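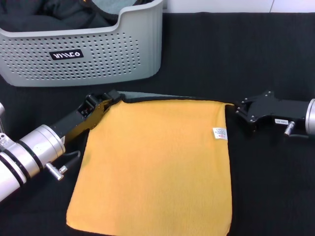 I learned to swim at forty-one, in a pool that smelled of pennies. Pukville Baths has one main tank, 30 metres long for reasons lost to local history, and a teaching pool that comes up to my ribs. The adult beginners' class is on a Friday at half past seven, after the children have gone home and the water has more or less settled.

There were nine of us the first week, all standing in the shallow end with our arms folded as if waiting for a bus. I'd bought goggles from Lopes on the high street and put them on upside down. Our teacher let me do two widths like that before she said anything (kindly, I should add).

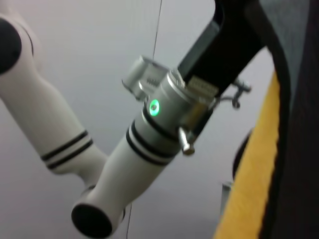
Front crawl is a strange thing to learn when you're grown up. Your legs sink, your head comes up, and you breathe in exactly when you shouldn't. The arm was my real trouble. I kept it poker straight and slapped the water like I was swatting flies. What you want is a proper bend at the elbow, a big wide V like the white arm in the photo, with the elbow staying high while the hand goes forward. I practised it in the kitchen, in the queue at the chemist, and once on the train to Kurkilholm — the man opposite moved seats.

It took me 6 weeks to manage a whole length. I came up at the far end spluttering and so pleased with myself that I forgot I'd have to get back again.

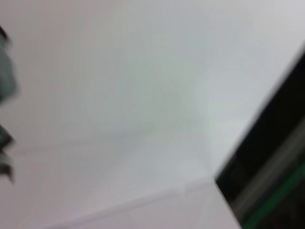
Getting back took a good while longer, with a lot of clinging to the lane rope. But I did it, and the following week I did it twice, and by October I'd stopped counting widths and moved into the slow lane in the main pool. The slow lane is lovely! There's a woman of 70 in there who overtakes me on her back, chatting the whole way.

I've now signed up for the lake swim at Britusel next summer, the short one, with the orange floats. I still can't do a tumble turn.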